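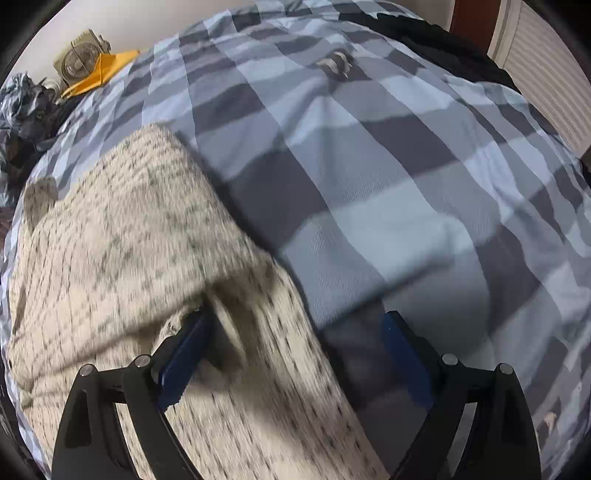

Cream knitted blanket with grey flecks.

Groups > Clornthorpe Knitters > Minutes

Search minutes and notices Go

22 Dec 2024 | Sorin Manole

Meeting opened at 5 in the Hollis Room. Minutes of the last meeting were read and approved with one correction – the yarn order was from Treketti, and the minutes had the wrong supplier.

Money. Balance stands at $563 after the hall rent. Dues for next year stay as they are.

Winter sale. Nine tables booked. Setup will be the evening before, and the side door must stay clear. Sorin to ask Hollis for the long extension cord again.

Yarn order. Treketti has raised its shipping charge. Agreed to place one large order in April. Color requests go on the sheet by the sink.

Cù pattern. Several members found the decrease rows hard to follow. A corrected chart will be handed out at the next meeting. Anyone past row five should hold off until then.

Blanket squares. Squares are still coming in at different sizes. Members are asked to block them before handing them in. Joining to start after the sale.

Other business. The kettle leaks. Replacement approved, price not to go over $30.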